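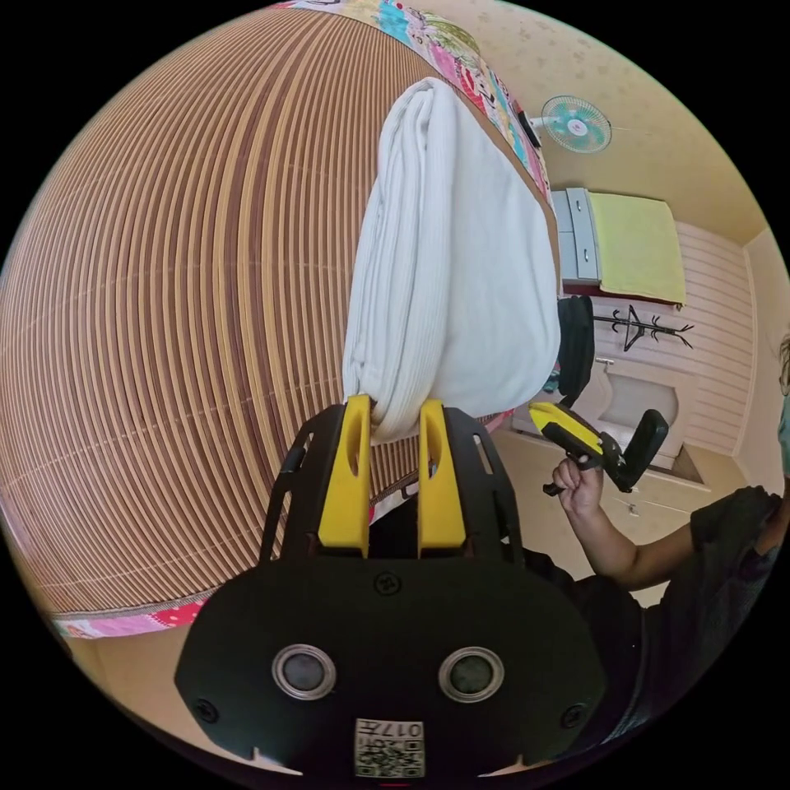
坂の上の小さな宿「Trullia」、客室まわりの仕事を一緒にやってくれる人を募集します

こんにちは、Trulliaのおかみ(と自分で名乗るのはいまだに照れます)です。港町の坂の途中で宿をやっています。去年の秋からお客さんがじわじわ増えてきて、ありがたいことに週末はほぼ満室、そして私の腰はほぼ限界。というわけで、初めてちゃんとした求人を書いてみることにしました。今までは知り合いの知り合いに声をかけてなんとか回していたので、こういう文章に慣れていません。長いです。お茶でも飲みながら読んでください。

どんな宿かというと

もともとは船具屋さんだった古い家を直して使っています。一階に食堂と台所と小さな帳場、二階と三階が客室。エレベーターはありません!これは最初に言っておかないとまずいですよね。バス停から玄関までも石段が71段あって、初めてのお客さんはたいてい途中の踊り場で海を見ながら休んでいます。毎日のぼっていると慣れますが、真夏と大雨の日は私でも文句を言います。

お客さんはひとり旅の方、釣りの方、それから結婚記念日に毎年来てくださるようなご夫婦が多いです。団体さんはお受けしていません。夜はわりと静かで、食堂で本を読んでいる人がいたり、翌朝の船の時間を地図と見比べている人がいたり。にぎやかな観光ホテルを想像して来ると、たぶん物足りないと思います。

お願いしたいこと

中心になるのは、チェックアウト後のお部屋の片づけと、次のお客さんを迎える準備です。シーツをはがして、掃除機をかけて、水まわりを洗って、ベッドを作って、タオルを置く。流れとしてはほんとうにそれだけなんですが、古い家なので部屋ごとにくせがあります。角部屋の窓はちょっと持ち上げながら閉めないと閉まらないし、三階の洗面台は蛇口を強くひねるとしぶきが床まで飛びます。このへんは最初の何日か一緒にまわって、ゆっくり覚えてもらえれば大丈夫です。メモも作りました(字が汚いので近いうちに打ち直します)。

シーツなどの大物はGrimeoさんというリネン屋さんにお願いしていて、朝に回収、翌日の昼すぎに戻ってきます。毛布の一部と台所のふきんは宿で洗っています。物干し場が屋上にあって、晴れた日はここがいちばん気持ちいい。ただし海風が強いので、洗濯ばさみはけちらないでください。以前、枕カバーが一枚、下のお寺の松まで飛んでいったことがあります。

朝のシフトの人には、朝食の配膳と食器洗いもお願いします。料理は私が作るので、調理の経験は要りません。パンは坂の下のBarrientosから焼きたてを届けてもらっているので、それを切って、スープをよそって、コーヒーを出して。食堂は50人も入るような広いところではなく、こぢんまりしたものなので、慌てる感じの忙しさではないです。混むのは船の出る前だけ。

予約の確認にはPrustetnessという予約帳のソフトを使っています。パソコンが苦手でも、今日出る人と今日来る人の一覧が見られれば十分です。電話の応対は基本的に私がやりますが、慣れてきて「やってもいいよ」という人がいたら喜んでお任せします。

たたみ方の話を少しだけ

これは私のこだわりというか、宿を始める前に働いていた旅館で叩き込まれた癖なんですが、タオルは縦に折ってから丸みのある側を手前に向けて置きます。端がばらばらに見えないだけで、部屋に入ったときの感じがずいぶん違うんですよね。とはいえ、定規で測ったみたいにぴしっとしていなくて大丈夫。ふかっとしているほうがうちらしいと思っています。

逆に、気をつけてほしいのは髪の毛と、前のお客さんの忘れ物です。充電器はほんとうによく忘れられます。ベッドと壁のすき間、コンセントのまわり、引き出しの奥。見つけたら部屋の名前を書いた袋に入れて帳場へ。めがねや薬のときは、作業を中断してすぐに声をかけてください。まだバス停にいらっしゃることもあって、私が石段を駆けおります。

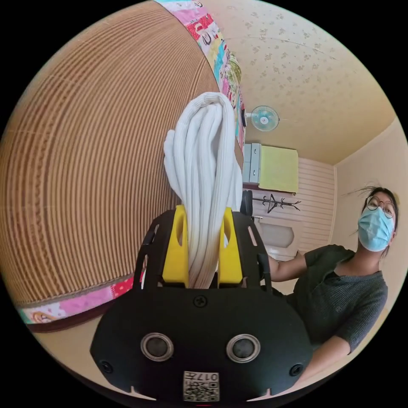

働く時間とお休み

朝のシフトは朝食の準備から始まって、お昼前まで。昼のシフトはチェックアウトのあとから、お客さんが着きはじめる前までです。どちらかだけでも、通しでもかまいません。通しの人は間に60分の休憩があります。まかないつきです。まかないといっても、残ったスープにごはんを入れたりとか、Barrientosの端っこのパンに卵をはさんだりとか、そういう感じのものですが、前に手伝ってくれていた人には好評でした!

木曜日は宿そのものがお休みです。それ以外の曜日で週2日から入ってもらえるとうれしいです。土日のどちらかに出られる方だととても助かります。学校の行事やお子さんの熱、ご家族の通院などでお休みになるのは当たり前のことなので、前日の夜でも当日の朝でも、とにかく連絡をもらえればなんとかします。私がひとりで全部やっていた時期があるので、なんとかする技術だけはあります。

一月の終わりから二月にかけては、船の減便に合わせて宿も長めに閉めます。この期間はお給料が出ないので、年間を通してきっちり稼ぎたいという方には向かないかもしれません。先に知っておいてもらったほうがいいと思って書きました。障子の張り替えや食堂の床のワックスがけなど、閉めている間に少しだけ仕事があるので、希望があればそちらに入ってもらうことはできます。

お給料のこと

時給は県の最低賃金に50円足した額からスタートです。もっと出したい気持ちはあるのですが、今のところこれが精いっぱい。ひと通りの部屋をひとりで仕上げられるようになったら上げます。朝のシフトは早起き手当がつきます。交通費はバス代を全額、車の方は坂の下の月極駐車場を宿で借りているのでそこを使ってください。二輪は玄関の脇に置けます(屋根なしです)。

支払いは月末締めの翌月払いで、振り込みです。エプロンはこちらで用意します。靴だけは、底のすべらない、脱ぎ履きしやすいものを自分で持ってきてください。畳の部屋と板の間を一日に何度も行き来するので、ひもの靴だとかなり面倒です。

こんな人だと合うと思います

年齢や経験は問いません。ホテルや旅館で働いたことがあれば話は早いけれど、家で毎日やっている家事の延長でもちゃんとできる仕事です。黙々と手を動かすのが好きな人、大歓迎。私はよくしゃべるほうですが、作業中は案外静かです。ラジオはつけてもいいことにしています。

お客さんと廊下ですれ違ったときに、おはようございますと言えればそれで十分で、気のきいた観光案内ができなくても困りません。聞かれてわからないことは「帳場で聞いてみますね」で。釣りの質問は私もさっぱりわからないので、釣具屋さんの電話番号を帳場の壁に貼ってあります。

力仕事がまったくないとは言えません。布団の上げ下ろしがあるし、リネンの袋を抱えて階段をおりることもあります。

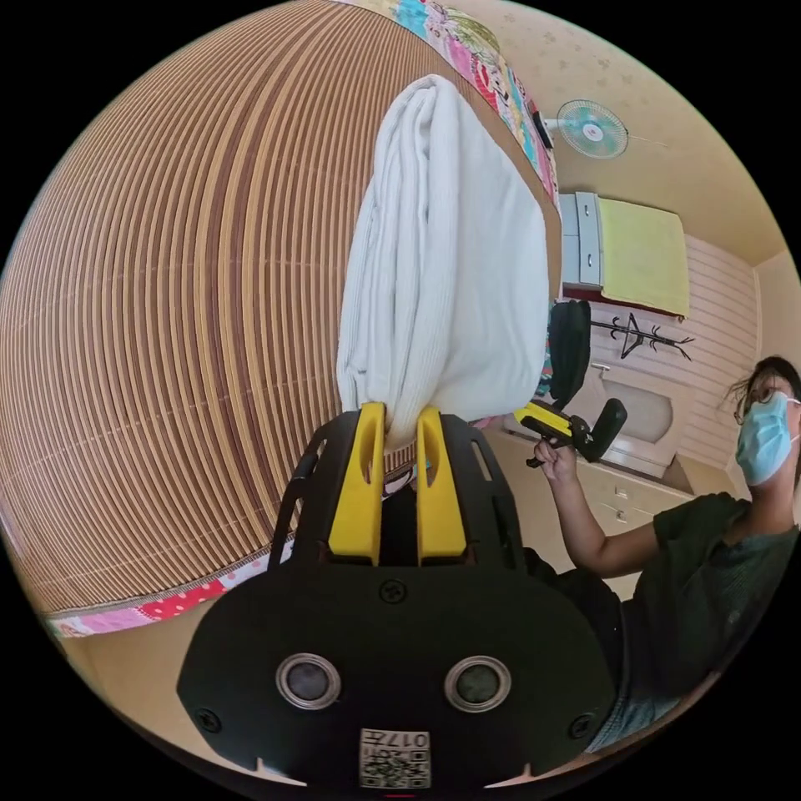

重いと感じたら袋を分けて運んでもらっていいし、腰や膝に心配のある方は一階と二階だけの担当にすることもできるので、面接のときに遠慮なく話してください。私自身が腰をやっているので、そこはよくわかるつもりです。

あと、猫がいます。宿の猫というか、近所を渡り歩いている猫が裏口に来ます。客室には入れない決まりなので、ドアの開けっぱなしだけ注意してもらえれば。アレルギーのある方は、裏口を使わずに出入りできるようにします。

応募から働きはじめるまで

まずは宿の問い合わせフォームか、お電話でご連絡ください。電話は午後のはじめごろがつながりやすいです。朝はスープの鍋の前にいるので、出られなかったらごめんなさい、折り返します。フォームの場合は、お名前、連絡のつく電話番号、入れそうな曜日、朝と昼のどちらがいいかを書いてもらえると助かります。志望動機はなくてかまいません。「家が近いから」で来てくれた人がいちばん長く続いたりするものです。

そのあと一度、宿に来てもらってお話をします。履歴書は手書きでも印刷でも、写真は貼っても貼らなくてもどちらでも。面接というより、お部屋をひとまわりして、食堂でコーヒーを飲みながら相談という感じになると思います。服装は普段着で、石段があるので歩きやすい靴で来てくださいね。

お互いに良さそうだとなったら、お試しで一日、一緒に働いてみましょう。この日の分も時給はちゃんとお支払いします。やってみて「思っていたのと違うな」と感じたら、そう言ってもらって大丈夫です。ほんとうに大丈夫なので、無理に続けないでください。

募集しているのは2人です。決まり次第このページは下げますが、下げ忘れていることもあるので(前科あり)、気になった方はとりあえず聞いてみてください。友だち同士での応募も歓迎です。その場合は同じ日に入れるように組みますし、別々がいいならそうします。

住み込みについて聞かれることがあるのですが、残念ながら今は部屋がありません。遠くから引っ越しを考えている方には、空き家を紹介してくれる町の窓口をお教えできます。バスの本数が少ないので、坂の上に住むなら買い出しの段取りだけは先に考えておいたほうがいいですよ。

それでは、ご連絡お待ちしています。お電話のときは「求人を見た」とひとこと言ってくださいね。

Trullia おかみより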